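# Taking Computers Apart, One Gripper at a Time

The hardest part of an old desktop computer, if you want a robot to take it apart, is the memory. Drives come out with a blue latch. The power supply is big and easy to find. A memory module is a thin card held at both ends by small clips, and it sits in a slot between other things that don't like to be touched.

Brijesh Rawat has spent most of this year on that problem. He runs the bench at Sandix, a small company that wants to sell disassembly cells to electronics recyclers. The company has a customer, Yadav, that receives office computers by the truckload and strips them by hand. Yadav has asked a simple question. Which gripper should go on the end of the arm?

Rawat's answer, when he started in January, was that he would have it in a few weeks. He is still working on it.

## The bench

The Sandix cell has two arms over a slatted aluminum table. The idea is that one arm can hold while the other pulls, the way a person would use two hands. In practice most of the testing so far has been done with the arm on the right, and the second arm is kept back behind the case until the job calls for it.

The computers go on their sides with the side panel off, so that everything inside faces up. Next to them is a gray 3D-printed plate with a post, slots and U-shaped holders standing up from it. The plate is Rawat's own design. It gives the arm places to set parts down in a known position, so that the software doesn't have to find them again later. He has printed 8 versions. The early ones warped, and one had its slots too close together for the fingers to open between them. 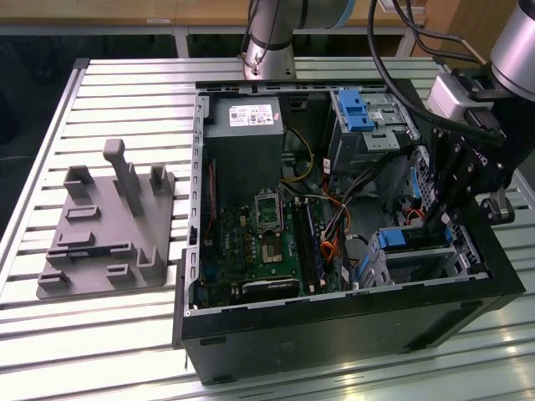 The trials are set up so that each gripper gets the same list of jobs. It has to work the drive latches, lift out a drive, unplug a cable, open the memory clips and draw out a module. Each job is tried 25 times with each gripper. A try counts as good if the part ends up on the plate and nothing on the board has been bent or scraped. If a person has to reach in, it counts as a failure, even when the part comes out fine.

Rawat compared four grippers on that list. Two were dropped early. One was a suction tool, which did well on the flat lid of a drive and had nothing to hold on a cable connector. The other was a soft three-fingered hand that could wrap itself around almost anything but could not get down between a memory slot and its neighbor.

That left the Suko and the Sendix. (The Sendix has nothing to do with Sandix. Everyone on the project has mixed up the two names in an email at least once, and one delivery went back to the sender over it.)

## Two ways to hold a part

Both are electric parallel grippers. Two fingers move toward each other in a straight line and stop when they meet something. On paper they are close to the same size and the same price. The difference is in how they decide to stop.

The Suko works by position. You tell it how wide to be and it goes there, quickly, and pushes with a set force if something is in the way. Rawat likes it for drives. A desktop drive is always the same width, so there is nothing to decide. With the Suko, the drive job succeeded in all 25 tries.

The Sendix works by force. It closes slowly and reads the load on each finger, and the controller can ask it to stop at a light touch. It is slower on every job on the list. On the memory job, though, it was clearly better, and the reason can be heard as well as measured. When the Suko closed on a module slightly off center, it pushed the card sideways in its slot and the board creaked. The Sendix touched one side, noticed, and let the arm shift over before it squeezed.

"The first time I heard that creak I hit the stop button," Rawat said. "I hit it the second time too. After that we wrote a rule so the arm would stop by itself."

The rule helped, but it meant that a good share of the Suko's memory tries ended with the arm frozen above the board, waiting for someone to come over. Under the terms of the trial those were failures.

## The trouble with cables

Neither gripper is good at cables. This was the part of the visit that took the longest to explain and the part Rawat plainly cares most about.

The bundle that comes out of a power supply doesn't lie the same way in any two machines. Somebody pushed it in by hand, years ago, and somebody else may have moved it since. Yellow, orange, red and black wires run through the middle of the case and across whatever you were hoping to reach. A person moves them aside with the back of a hand without thinking about it. An arm has to be told that the wires are there, that they will move, and that they must not be caught between the fingers.

The sensor above the gripper sees the bundle well enough in good light. It has more trouble with black cable against a black case. Shiny metal is bad too. For a while the drive cage gave back such a strong reflection that the software took it for a hole and sent the fingers toward it. Rawat turned the lamps down, and then had to turn them partway up again when the memory slots became too dark to read.

He also had to think about the arm's own cables. They loop down toward the gripper, and when the wrist turns too far they pull tight or swing into view. The fix was to limit the turn of the wrist, which cost some reach in the corner behind the power supply. For now the screws in that corner are left to people.

## What the software sees

Ashok Rana writes the controller code. He works at a desk on the other side of the room and comes over when something stops. His view of the gripper question is different from Rawat's. He would be happy with either one, he said, if it reported what it was doing more often.

The Suko sends back its finger position and little else. The Sendix sends force as well, but the readings reach the controller late enough that the fingers have already moved on. Rana spent most of the spring working around that delay. His current code closes the fingers in small steps and waits after each one. Watching it is a bit like watching someone test bath water.

"You can make a fast gripper act slow," Rana said. "It's the other way around that you can't do. So I'd start with the fast one and ask them to put a better sensor in it."

Rawat disagrees. He would start with the one that doesn't creak. They have had this conversation often enough that each can give the other's side of it, and both did.

Where they agree is on the fingers. The ones that come in the box are too thick for this work. Both men expected to spend their time comparing motors and controllers, and a good deal of it has gone to finger shapes instead. The set in use now is narrow at the tip, with a small step that catches under the edge of a latch. A longer version reached deeper but flexed when it pulled. A version with rubber pads held drives well and left black marks on the labels, and Yadav needs to be able to read those labels.

Finger changes are still made by hand, with a hex key. The plan is to have the arm swap its own from a rack at the edge of the table, which would mean one set for drives and another for memory. That would also take some of the heat out of the argument over which gripper is better, as each would have fingers cut for the job.
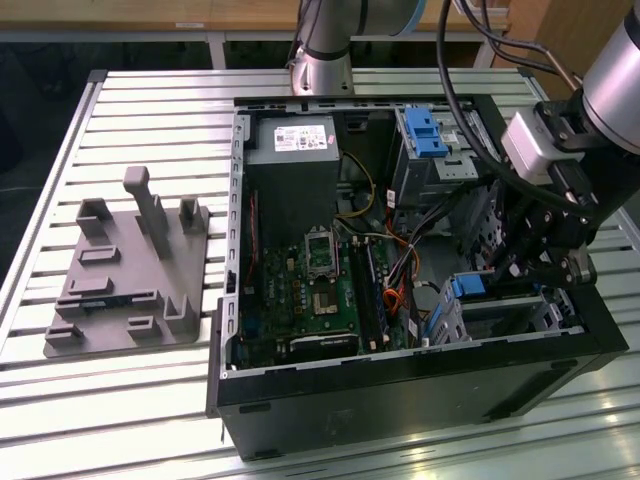 *Gripper trials at the Sandix bench. The printed plate beside the tower is used for setting down parts.*

## Counting the time

A trained worker at Yadav can open a desktop, pull the drives, the memory and the cards, and sort them into bins in over 4 minutes, depending on the model. The Sandix cell is a long way from that. On a good run it does the drives and the memory in 25 minutes, and a good run means one in which nobody has to press a button.

Rawat doesn't hide the number. He points out that half of it is waiting. The arm waits for the camera, the camera waits for the arm to hold still, and the Sendix waits between each of Rana's small steps. He thinks a lot of that can be taken out without a new gripper or a new arm. The camera could take its next picture while a part is being carried to the plate. At the moment everything happens in a line.

Yadav, for its part, has not asked for the cell to be as fast as a person. It has asked for one that can run through the night on the same few models of computer, with the odd ones set aside for the morning. Most of what comes in on the trucks is from large offices, and large offices buy the same machine over and over. A cell that could handle two or three common models would be worth having.

That is one reason the tests keep coming back to the same kind of black tower. It opens without much fuss, the drive latches are bright blue, and there is a steady supply. Rawat has a stack of them in the hall, and he goes through the stack faster than he planned. Each board can take only so many rounds of having its memory pulled and put back before the clips get loose, and a loose clip makes a gripper look better than it is. Once a board gets to that point it goes to Yadav for scrap.

## The next round

A report on the trials went to Yadav on 2019-10-04. It recommends the Sendix for the first cell, with the narrow fingers, and says the Suko should be looked at again if the maker offers a force sensor. Rana asked for a paragraph giving his side, and it is in there, on page 2.

The next job on the list is expansion cards. They are bigger than memory and easier to hold, but they are fixed to the case at one end, and the arm will need to pull straight up on a card that wants to tilt. Rawat expects to use both arms for it. He has already changed the printed plate to give the cards a place to stand.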